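Mirkis abre as portas do laboratório em outubro e eu conto como foi o ensaio geral

Oi, pessoal da imprensa! Aqui é Elli Nurmi, da comunicação da Mirkis, e desta vez escrevo com o convite pronto: em outubro acontece o dia aberto do projeto Tidisen, a nossa iniciativa de garras manuais para ensinar tarefas a robôs. As visitas começam às 10h e vão até o fim da tarde, com entrada gratuita (mas com inscrição, por favor!).

Já fizemos uma primeira demonstração para os parceiros da Brerden, e confesso que saí de lá animadíssima.

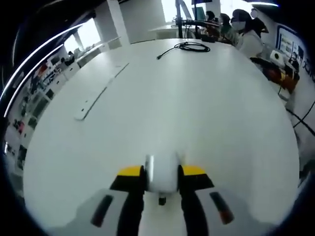
Foram 47 convidados, divididos em turmas pequenas, e cada um pôde experimentar o equipamento com calma. Teve gente que pediu para repetir a tarefa de enrolar cabo até acertar o jeito – eu fui uma delas! A equipe da Rashti, que cuida do software, respondeu pergunta atrás de pergunta e ainda anotou sugestões para a próxima versão.

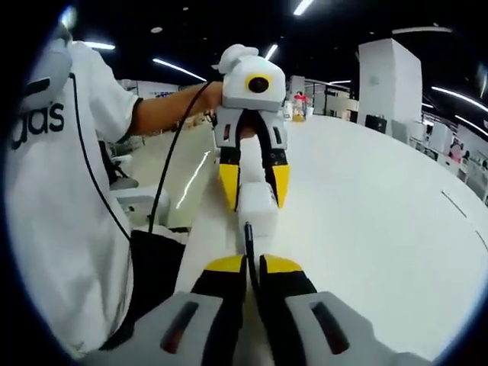

O Tidisen já reúne 831 demonstrações gravadas, e queremos muito que o público do dia aberto ajude a aumentar esse número. Ninguém precisa saber programar. A garra fica na mão, com os dois dedos de pontas amarelas virados para baixo e a lente preta com anel amarelo voltada para a frente, e o resto a gente explica na hora. Cada turma dura 40 minutos, com tempo para conversar com os engenheiros.

Jornalistas podem marcar entrevistas e pedir para acompanhar uma turma completa; basta responder a esta mensagem ou ligar para o ramal 516 e falar comigo. Escolas também são bem-vindas, só peço que avisem o tamanho do grupo na inscrição.

Contato para a imprensa: Elli Nurmi, comunicação da Mirkis, ramal 516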